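Forkitley two-arm collection kit - six weeks in

Bought one station in June for gathering demos. Pick and place mostly, tidying small stuff into organizers, that kind of task. Short version: good arms, annoying software, buy it if you have someone who likes fixing things.

Setup took an afternoon. Manual is thin. The bolt pattern drawing is wrong on page 3, check before you drill. After that it was fine. Both arms homed first try and calibration held for longer than I expected from something in this price range.

Grippers. Strong enough, bit blunt for thin flat things. Edge-on stuff is where you find out how good your operators are. Ours got it after a couple of days, but the early episodes were slow and I ended up tossing plenty.

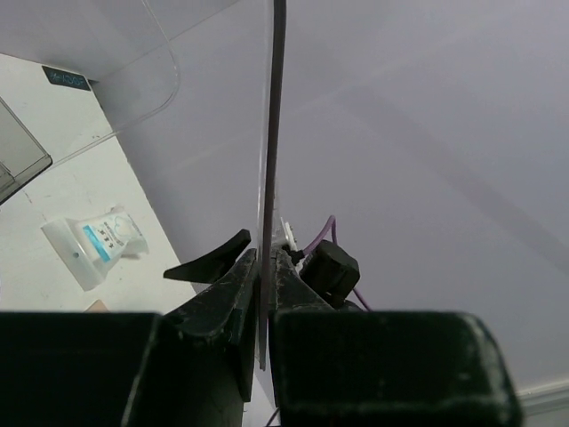 The finger pads are what I'd order spares of right away. They wear, and once they wear you get slips, and slips in the data mean the policy learns to regrip for no reason. We had a whole batch like that. Took me too long to spot it becuase the episodes were all tagged as successful. Replacement pads come from Janberg, shipping is slow, get two sets.

Cable routing is ok. Leave slack at the elbow. More than the manual says.

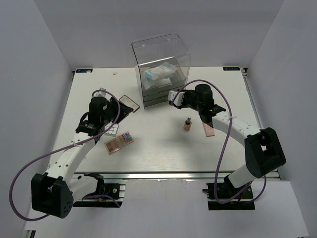 Recording software is called Meden and it's the weak part. Start and stop on the pedal works great. Naming episodes does not - it resets the task label every time you restart the app, so half of one evening went in under the wrong task. Fixed with a script. Shouldn't need a script. Export is fast though, and timestamps between cameras line up, never had to touch them.

Total so far: 1660 episodes recorded, 1015 kept. The rest were bad grasps, mislabeled runs, or me testing things. That ratio got a lot better once we stopped resetting the objects to the same spots every time. Move things. Rotate them. Use clutter. Small cosmetics are great for this, cheap and all diferent shapes, and clear plastic is properly hard for the cameras so you want plenty of it in the set. 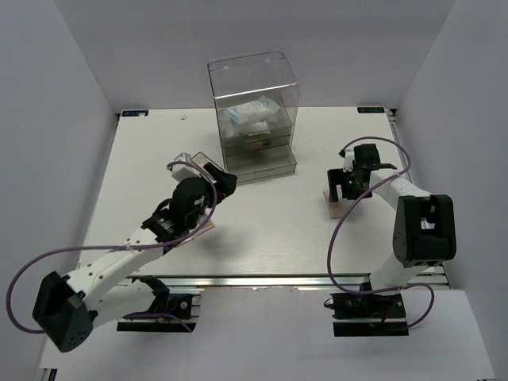
How many demos before you can train something worth looking at?
Depends on the task, but for one simple placement I'd do a first run at a couple hundred clean ones, look at where it fails, and record more of exactly that. Don't sit there collecting for a month first.

Wrist views matter more than I thought. Tried training with the overhead only, and the last bit of the approach was a mess. With wrist cameras on, much better. Lens cover scratches easy so go gentle with the cloth. Also lock your exposure, auto exposure plus a white table is a bad time.

Support: one guy, Ozoliņš, answers at 10 at night, knows everything. Hope they pay him well.

Would I buy a second? Prob yes. With different recording software.

4 out of 5 for the arms, 2 for Meden.

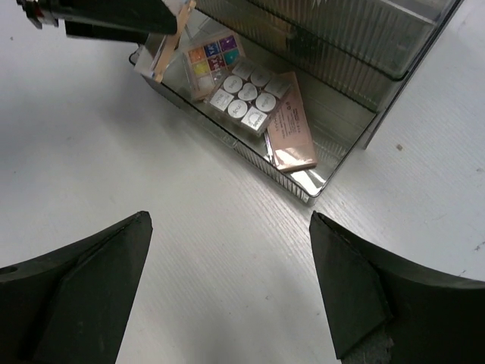 Embla Ljungberg
Agree on the pads, mine went the same way. On the label reset, you can set the task in the config file and it sticks through a restart, no script needed. What I'd add is to keep the bad grasps where the operator recovers. I threw mine out at first and the policy just froze whenever it missed. Put them back in with their own tag and it started trying again.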